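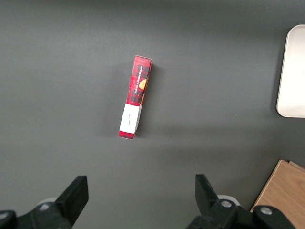 FOOD & TRADE

Sarmīte Adomaitis has bought cookies and crackers for the Pelkonen grocery in Olturberg for 14 years. Shortbread sells all year, she said, but orders pick up in September.

"People want something plain with their coffee. Vanilla does well. Lemon I stopped carrying."

Last year the store sold 3,469 boxes of shortbread across all flavors. Butter prices have hurt. Adomaitis raised the shelf price twice and lost a few regulars.

"One man told me he'd bake his own. He was back in three weeks."

She keeps her own box closed with a clothespin and says it stays crisp for 21 days. After that she crumbles it over baked apples.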